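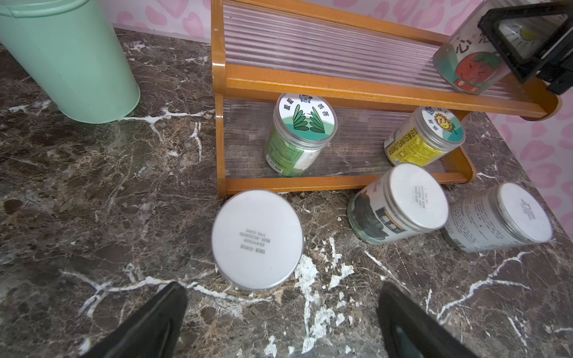 Home Datasets Docs Changelog Contact

Filed under: Household objects / Storage / Small containers

Kevness Jars and Rack

README for the written records, version 2

Last updated Jul 21, 2021

What this is

Kevness Jars and Rack is a set of 113 written records of a small tidying job: jars start on the floor or on a rack, and they end up somewhere sensible on the rack. Each record says which jars were used, where each one started, where each one finished, and which way it was facing at the end.

The set was put together at the Cedholm house in Etavthorpe. It was first kept as a paper notebook, then typed up, then split into one text file per record. Version 1 had the same records in a single long file. Version 2 keeps the wording of version 1 except where it was wrong, and the fixes are listed under Changes.

The records are meant for people who study or plan how small containers get stored, and for anyone who needs plain, consistent descriptions of a shelf before and after it is put in order. They are short. The longest one is a little over a page when printed.

Folder layout

records/
One text file per record, named by record number.

labels/
One text file per jar, with whatever was read off the label or lid.

layouts/
Blank rack plans, front view, for marking positions by hand.

notes/
The typed-up notebook pages, unedited, including crossed-out lines where they could still be read.

CHANGES.txt
The full change list. A shorter version is at the end of this file.

The rack

The rack is wooden, orange, and has two tiers. The end pieces are rounded. The surface the jars sit on is a corrugated, semi-transparent panel, one per tier, and the two panels are not the same. The upper one is ribbed and a pale lavender-grey. The lower one is a darker grey with a wood-grain texture. The records call them "upper" and "lower" and leave color out of it.

The ribs matter for small jars. A jar set down with its base flat on the panel is recorded as standing. A jar with one edge caught on a rib and leaning is recorded as tilted, even if it stays put. Older records sometimes call this "standing, not straight". Both wordings are still in the files and mean the same thing.

Positions on a tier are left, middle, and right, as seen from the front. If two jars share a part of the tier, the one nearer the front edge is listed first.

The jars

Most of the jars have white lids, and several of the lids are printed. Label text is recorded only as far as it could be read. A good deal of it is in Chinese, and some of it is too small to copy reliably. No attempt was made to guess at missing words.

These are the short names used in the records:

tomato
Clear plastic. The label has a red cartoon tomato, and the side carries a large black character, 心.

green
Clear, with a green label. The lid has a cartoon of green leafy plants with small Chinese characters around the rim. There is a barcode near the bottom of the side label.

sunflower
Yellow label with the word SUNFLOWER in black letters. The lid has a cartoon sunflower in sunglasses.

dark
Dark green-black label with white characters.

grey
Grey label covered in fine dark print. Small print on the lid as well.

plain lid
Flat white lid with several lines of small dark text near the middle. Named for having no cartoon on it.

The short names describe the outside of the jar only. What is in a jar is never recorded, and the jars were not opened for any of the records. Please don't use the short names as a guide to contents.

The floor and the other things nearby

The floor has a dark brown marble pattern. Pink wallpaper with lighter pink hearts shows behind the rack and to one side. Neither is written into the individual records, so if you need the setting for your own work, copy it from this section.

A mint-green bucket stands on the same floor. It has a smooth matte side and a slightly lighter band near the rim. It is not a storage place in any record, and a jar is never put into it. It gets a mention only when a jar starts next to it, as in "plain lid, floor, near bucket".

How a record is written

Every record has the same five parts, in the same order:

number
setup
moves
finish
remarks

"Setup" gives the starting place of each jar. Places are written as tier and position, or as "floor" with a nearby thing to fix the spot. For jars on the floor, the record also says whether the jar is standing or on its side. If it is on its side, the direction of the lid is given as left, right, front, or back.

"Moves" lists the jars in the order they were picked up. Only the order is given. There are no times.

"Finish" has the same form as "setup".

"Remarks" is free text and is often blank. Where it isn't, it tends to be a complaint about the ribs, or a note that a label ended up facing the wrong way.

A sample setup block, in the form used throughout:

tomato: upper, right, standing
green: lower, left, standing
sunflower: lower, right of green, standing
plain lid: floor, front left, standing
dark: floor, against lower front edge of rack, on side, lid right
grey: floor, right of dark, on side

Missing details are simply left out. In the block above, the direction of the grey jar's lid isn't given. Leave it blank in your own copy too.

Rules followed when putting jars away

The same house rules were used in all records from June onward. Earlier records are looser.

Pick up jars lying on their sides before any standing ones. They roll.

Fill the lower tier first. A full lower tier with an open upper tier is fine. The other way around is marked "top heavy" in the remarks.

Turn the label to the front once the jar is down. Turning it in the hand first is allowed but usually has to be done again.

Don't stack. The lids are flat enough that a second jar will sit on top of the first, and a few early records show it, but the lid print gets covered and the rack is harder to use.

Leave a finger's width between jars.

A jar already standing on the rack can stay where it is unless it blocks a place that is needed. If it is moved, it goes on the "moves" list like any other jar.

Label files

Each file in labels/ gives the short name, the side text, the lid text, and the pictures on each. Text was copied by eye. Characters that could not be made out are marked with a dash. The dark and grey jars have the most dashes. The sunflower jar has the fewest, and is the easiest one to use if you want to check your own reading against ours.

Barcodes are noted as present or not seen. The numbers under them are not given.

Known problems

Left and right were swapped in 15 of the records in version 1. The writer had been standing behind the rack. These are fixed, and the numbers of the affected records are in CHANGES.txt.

"Front left" and "left front" are both used for the floor. They mean the same spot.

Some early records say "small jar" without a name. Where the jar could be worked out from the rest of the record, the name was added in square brackets. Where it couldn't, the words were left alone.

The position of the rack against the wall was never measured. Distances on the floor are in words only, and "near" is used more freely in some weeks than in others.

The set covers one rack. The rules about ribs and tilted jars won't carry over well to a solid shelf or a wire one.

Using the records

The files are plain text, UTF-8, with one blank line between parts. They open in anything. If you are loading them into a spreadsheet, split on the blank lines and keep "remarks" as a single column, commas and all.

You may copy, change, and share the records and the layouts. Please keep the name Kevness Jars and Rack with any copy, and say so if you have changed the wording. The label files can be shared on the same terms, though the label artwork itself belongs to whoever made the jars.

Corrections are welcome through the Contact page. Give the record number and the line. Corrections to Chinese label text are especially useful, and a full reading of the grey jar would be added right away.

Related sets

Kocsis Drawer Notes uses the same five-part form for kitchen drawers. Its position words are different (it counts from the handle side), so the two sets should not be merged without editing one of them first.

Changes

Version 2
One file per record. Left and right fixed where swapped. Label files moved to their own folder. "Orange shelf" changed to "rack" everywhere. Blank layouts added.

Version 1
First typed copy of the notebook.

Previous: Folder conventions Next: Kocsis Drawer Notes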